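3.2 Study area and field routine

The Skorkberg mire is a raised bog with a long, wet margin of alder and sedge, and we grew very fond of it over the 8 months we worked there. Water levels were read at 10 dip wells laid out between the old drainage ditch and the open pools, and peat cores were lifted from two of them in April, when the ground was soft enough to take the corer but still firm enough to stand on (most mornings, anyway!). The cores were wrapped, labeled by depth and carried out on foot to the Pevari road.

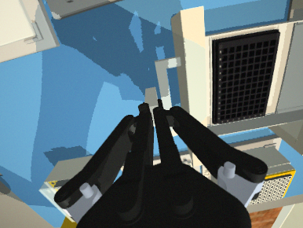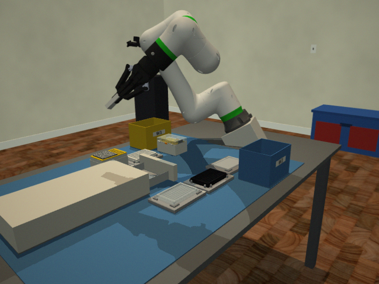
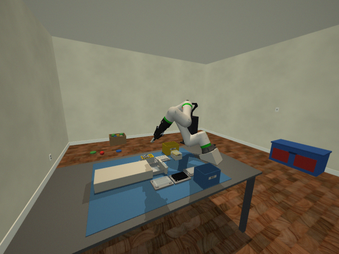

Figure 2. Simulated robot arm with a black gripper; the full arm and gray table appear in the second and third panels.

3.3 Plant cover

Sedge and moss cover was estimated by eye in square plots beside each well, always by the same two observers, who compared notes before moving along. Where cover passed 90 percent we left the plot out of the diversity scores and treated it as a single stand.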